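Taking a 4 year old to the movies for the first time, which showing?
Posted in Family Outings > Movies & Theater

susent_mom
Hi all! We're finally thinking about taking our youngest to a real movie theater and I keep going back and forth on it. She's four, she'll sit through a whole cartoon at home (with snacks and a blanket and about 2 trips to the bathroom), but she hates the vacuum cleaner and hand dryers, so I'm a little worried about the sound. Her big brother is eight and has been begging to go for weeks.

The Ponberg has a family showing in the morning and then the regular one at 4 in the afternoon. The movie is the one with the runaway lighthouse, and I watched the trailer and it looked sweet except for a storm part that went on for a bit. Is the morning one really quieter or do they just call it that? And do you get there early or skip the previews? We'd be driving in from Susent so I don't want to get there and turn right back around!

Tanui
Morning, definitely. We've done both at the Ponberg and the family showing has the lights left partly on and the sound turned down. It's still louder than your living room, so I'd bring those kid ear muffs if you have a pair. Mine wore his for the first ten minutes and then forgot about them and they ended up under the seat with the popcorn.

I'd skip the previews with a four year old. That's a good chunk of sitting still used up before the movie even starts, and the previews are usually the loudest thing you'll hear all day. We buy tickets ahead, do the bathroom, get the snacks and walk in when it's nearly over. Get aisle seats toward the back! You'll want to be able to slip out without climbing over a whole row of knees.

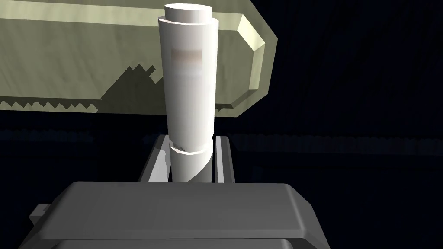
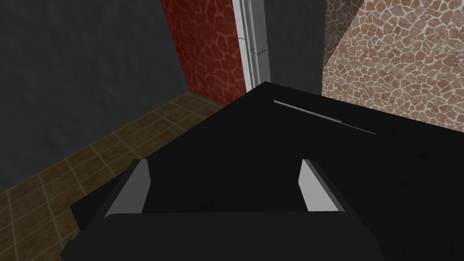
Gripper with a white cylinder, and with nothing in it

Oh, and ask for a booster at the counter. The seats fold up on little kids if they're light, and my son got swallowed by his the first time (he thought it was hilarious, I did not). The storm part is pretty short in the movie, by the way, and there's a funny seagull right after it.

matinee_dad_170
we went to the 4pm one and it was packed, kids everywhere, pretty loud. mine is 5 and did fine but she likes loud. parking was bad too

popcornfirst
I agree with Tanui on most of it but I'd say go in for the previews, at least the last couple. We walked in late once and it was so dark my daughter got scared on the steps and wanted to go home before we'd even found our row. If they really do keep the lights partly on in the morning then maybe it doesn't matter so much. We usually go to the Gidilov, where it's pitch black the second the previews start.

Also, if you go with your husband or a friend, decide beforehand who leaves if the little one's had enough. Then your son gets to see the ending! We had to drag our oldest out of a movie once and I still hear about it.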